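Forkis Erkano – grasp planning and wrist-camera perception for two-finger grippers

Overview | Features | Requirements | Licence | Downloads

Erkano is the planning and perception package from Forkis. It takes the view from a small camera fixed near the gripper, works out which things on the work surface can be picked up, and passes a ranked list of grasps to your arm controller. It runs on an ordinary Linux workstation and does not need a model of each object beforehand.

The package is sold to labs and small integrators who already have an arm and want to stop writing their own picking code. If you are looking for a complete cell with hardware, see the Busto page.

What is included

Erkano planner. Produces grasps, approach paths and retreat paths. It checks each path against the surface, the other objects and the fingers themselves.
Erkano view. Splits the camera image into objects and background. Works on single images or on a live stream.
Cù. The desktop tool for setting up a station, watching a run and going back through recordings.
Command line tools for calibration, batch replay and export.
Drivers for two camera interfaces. The list of tested cameras is kept with the release notes.

How a pick is planned

Each cycle starts with an image taken from above the work area. Erkano view marks out separate objects and estimates where each one meets the surface. The planner then tries finger placements across the narrow side of each object, throws out those that would touch a neighbour, and scores what is left. By default it considers up to 4,000 candidates per image and keeps the best 20. Both numbers can be changed in the station file.

If no grasp scores above the threshold, the planner says so and returns the reason. The usual reasons are "too flat", "too close to neighbour" and "outside reach". Your own program decides what to do next.

Working with difficult surfaces

Many picking packages are tuned on plain, matt worktops. Patterned stone, printed cloth and shiny laminate cause trouble, as the pattern gets read as object edges. Erkano view has a surface setting for this. You record a short sweep of the bare worktop in Cù and the pattern is stored with the station. Reflections are handled separately and the filter can be turned off if your lighting is diffuse.

Thin items are the other common problem. A sheet of paper lying flat gives the fingers nothing to close on, so the planner treats it as part of the surface unless you tell it otherwise. Small boxes lying side by side are planned one at a time, and the gap between them is checked against the finger width before either is offered as a target.

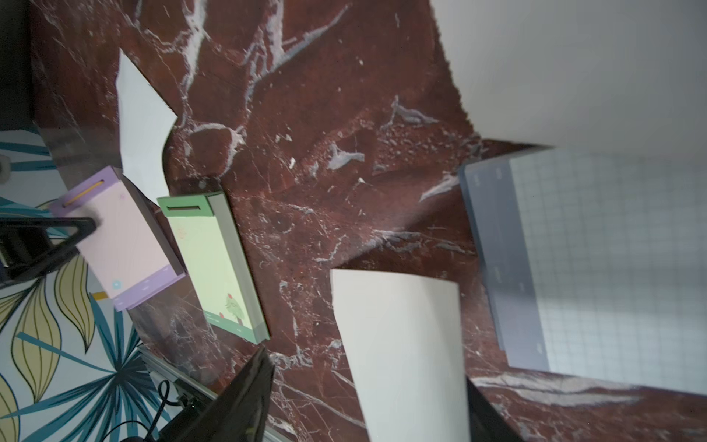
Finger shape matters here too. Open-frame fingers let the camera see more of the target during the approach, and Erkano can use the extra view to correct the path on the way in. Load your finger outline as an STL file and set the mask in Cù so that the fingers are left out of the object search. Cables and brackets that enter the camera's view should be masked in the same way.

Translucent trays and tubs can be marked as fixed obstacles by drawing round them in the station view. Automatic detection of clear plastic is in the current release but is switched off by default – we suggest trying it on recordings first.

Requirements

64-bit Linux, 16 GB of memory, a graphics card with 8 GB or more. Cù also runs on Windows for replay only.

Licence and support

Licensed per station. Each licence covers 2 arms on one workstation and includes 2 years of updates. Teaching licences are available on request.

Release notes last updated 7th January. Users of the old Busto plug-in should export their station files before installing.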